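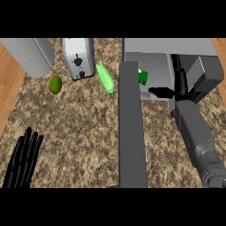 Stavent Kitchen Task Package
Classroom edition for the Rakunen Student Manipulation Challenge

The Stavent Kitchen Task Package is a simulated countertop environment for secondary school and college robotics clubs. Teams use it to program a two-armed robot to handle food items and packages at and inside kitchen appliances. The package is the required practice environment for the Kitchen Division of the Challenge and may also be used for regular coursework.

Item number: 632
License: per classroom, one school year
Seats included: 43
Practice layouts: 200
Supported entry size: individual or team

Contents

Each license includes the simulator, the full set of practice layouts, an instructor guide, and the scoring tool used by Challenge judges. Objects and appliances change position between layouts. Students may replay any recorded run and export it for a club notebook or design review.

Classroom use

The instructor guide was prepared by Matvii Koval and covers arm control, grasp planning, and work in confined spaces. Most clubs complete the guide in nearly 2 months when meeting after school. Prior experience with Twal scripting is helpful but is not required. Beginning students may use the block editor.

Competition use

Teams must submit a saved program together with a short written report. Judges run each program on layouts that are not released in advance. Contact with an appliance door or wall is recorded and reduces the score. Programs may not be edited after submission.

Ordering

School purchase orders are accepted through Dostis, the authorized distributor. Orders received by 14 July 2026 will be activated in August. Licenses may be transferred between instructors at the same school upon written request.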